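宿泊施設連絡会 秋の定例会 議事録

日時:2018年10月27日 午後2時より
場所:ペンション・トーネス(Torness)1階 食堂
出席:会員施設6軒(委任状3軒)
配付資料:次第、朝食仕入れの見積書、予約サイト比較表、共同リーフレット校正刷り

1.前回議事録の確認
5月の定例会の議事録を読み上げ、訂正なしで承認した。前回持ち越しとなった駐車場の案内看板については、議題5で扱うこととした。

2.共同リーフレットの改訂
校正刷りをもとに内容を確認した。部数は994部で発注する。端数は印刷所の用紙取りの都合によるもので、単価は前回と変わらない。
主な修正点は次のとおり。
・表紙の写真は春の川沿いのものから、秋の稜線のものに差し替える。
・各施設の紹介文は同じ字数にそろえる。現在、ヴヴィトロウ荘(Vuvitlow)の欄だけ二行長い。
・「送迎あり」の表記は、駅からの送迎と登山口までの送迎を分けて書く。昨年、登山口まで乗れると思って到着した宿泊客があり、施設側で対応に困ったとの報告があった。
・ペットの可否は絵記号だけでは分かりにくいとの意見があり、文字を併記する。
・裏面の地図に載っているバス停のうち、廃止された一か所を削る。
校正の戻しは来週中とし、各施設で自分の欄を必ず見ること。連絡がない場合は現状のまま印刷に回す。

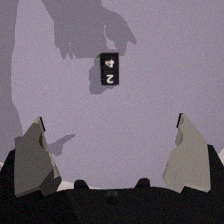
卓上の黒い小片と白い文字

3.朝食用食材の共同仕入れ
卵、牛乳、パンの三品について、まとめて仕入れた場合の見積もりが出た。卵と牛乳は現在の各施設の仕入れ値より下がる。パンはほとんど変わらず、配達の時刻が朝7時半になるため、早立ちの登山客に出す朝食には間に合わない。
協議の結果、卵と牛乳のみ12月から共同仕入れとし、パンは従来どおり各自で手配する。参加は任意で、今回は出席全施設が参加を希望した。委任状の施設には別に確認する。
配達の受け口はペンション・トーネスの勝手口横の冷蔵庫とする。受け取りは午前中に済ませること。空き箱は次の配達時に返却する。
なお、卵アレルギーの申し出が増えているとの話が複数の施設からあった。予約時の聞き取り項目に食物アレルギーを入れていない施設は、この機会に加えることを申し合わせた。

4.予約サイトの扱い
現在使っている予約サイトのほかに、エンティリ(Entili)への掲載について説明があった。掲載料は無料、成約ごとに手数料がかかる。手数料率は今のサイトより低いが、取消料の設定が一種類しか選べない。
出された意見は次のとおり。
・連休の直前取消しが一番痛い。取消料を時期で変えられないと使いにくい。
・平日の空室を埋める目的なら試す価値がある。
・二つのサイトに同じ部屋を出すと、重複予約の心配がある。電話予約も合わせると管理しきれない。
・直接予約のお客様への割引を続けるほうが先ではないか。
会としての一括掲載は見送る。個別に掲載する施設は、部屋を分けて出すなど重複のないように注意し、春の定例会で結果を報告する。

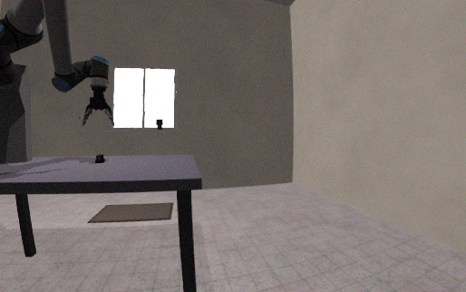

直接予約の割引については、1泊1名につき300円引きを全施設共通で続けることを確認した。リーフレットを持参したお客様も同じ扱いとする。電話予約の時点で申し出がなくても、到着時にリーフレットの提示があれば割り引く。現地払いの際に忘れやすいので、帳場に控えを置いておくとよいとの意見があった。

5.駐車場の案内看板
ピムサイド(Pimside)登山口へ向かう分かれ道の看板が、夏の間に草に隠れて見えにくくなっていた。宿泊客以外の車が各施設の駐車場に入ってくる件とあわせて話し合った。
看板は支柱を継ぎ足して高くする。板面は傷みが少ないため、そのまま使う。作業は雪の前に行い、材料費は会費から出す。
宿泊客以外の駐車については、登山客が早朝に停めていく例が多い。張り紙をしても効果が薄いとの声と、きつい文面は宿泊のお客様にも印象が悪いとの声があった。文面をそろえた札を作り、希望する施設に配ることにした。文案は次回までに用意する。

6.冬期の営業について
各施設の休業予定を確認した。1月は半数の施設が休むため、問い合わせを受けた際に営業中の施設を紹介できるよう、休業日の一覧を作って回す。変更があったときは早めに連絡すること。
凍結時の坂道については、砂箱の補充を今年も町に依頼する。昨冬は箱が空のまま二週間ほど過ぎたことがあったので、減っているのに気づいた施設が直接役場に電話してよいこととした。
水道管の凍結で離れが使えなくなった施設から、帰省などで留守にする場合は元栓を閉めて水を抜いておくよう注意があった。

7.その他
・貸し出し用の長靴と傘が他の施設に混ざっている。見覚えのないものは次回持ち寄る。
・シーツのクリーニング業者から、年末年始の集配休みの案内が届いている。写しを希望する施設は申し出ること。
・自転車で来る宿泊客から、屋根のある置き場の有無をよく聞かれる。リーフレットに載せる余白はないため、各施設のホームページで案内する。
・共同の電動草刈り機の刃を交換した。使用後は記録簿に記入すること。

8.次回
春の定例会は5月に開く。会場はヴヴィトロウ荘。日程は連休明けで調整し、追って知らせる。

午後4時10分閉会。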